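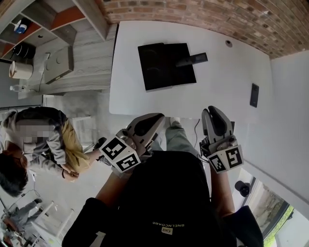
Fewer demonstrations, better hands

Good news from the Haltine project! Agata Zanetti and Songül Yüksel have finished their first proper comparison of training sets, and the smaller one came out ahead. Both sets were recorded with hand-held grippers, so people did the tasks themselves and the policy learned from their movements.

The full set had 2000 demonstrations. Songül then threw out every take with a long pause or a fumbled grasp - a slow job, done by eye - and that left 1414. Trained on those alone, the arm finished 13 more trials than before, and it hesitated far less when closing on a handle.

We're really pleased with this one. It still struggles when a tray is turned the wrong way round, and Necati Kırmızıgül is now working on that with up to 6 new starting positions per task. The write-up should be ready in January, and Agata is happy to share the sorting notes before then.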